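Household Tasks Working Group
Minutes of the September meeting

Present: Shiuli Kumarasinghe (chair), Mitali Bepari, Nusrat Barua, Farzana Dissanayake (minutes)
Apologies: Iresha Ekanayake

1. Minutes of the last meeting
Accepted with one correction. In item 3, "dryer" should be "drainer".

2. Kitchen sink trials
Mitali reported on the Mustano arms. In total 285 attempts were made to take one cup out of the sink and put it on the counter. Of these, 97 were finished without help from a person. Plates were not counted in this number. Nusrat asked if the result is good enough to show to Florka. Mitali answered that it is better than in spring, but a person does the same work in a few seconds and the arms need around 32.
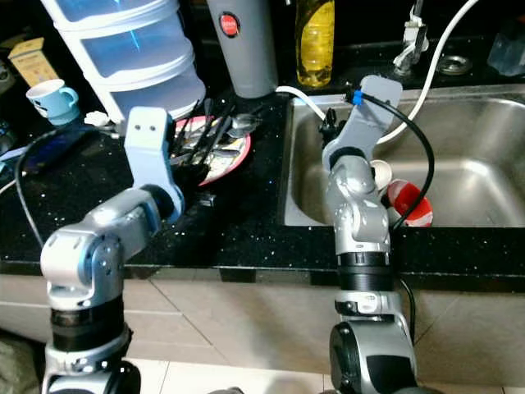 The group then discussed which objects to include in the next round. Shiuli prefers to keep only cups until the result is stable. Nusrat does not agree, as a real family does not wash only cups, and she would like spoons and chopsticks to be added now. It was decided to add spoons. Chopsticks will be discussed again.

Farzana asked who will be responsible if a cup is broken in a customer's home. There was no clear answer. Shiuli will write to Kanagaratnam about the insurance.

3. Folding of towels
No progress. The software from Imine has not arrived.

4. Can we say "it does the dishes"?
Nusrat has seen this sentence in the draft leaflet. All present agreed that it is too early and it must be removed. Mitali will propose another sentence.

5. Other business
The key of the store room is still missing.

The meeting closed at 4 p.m.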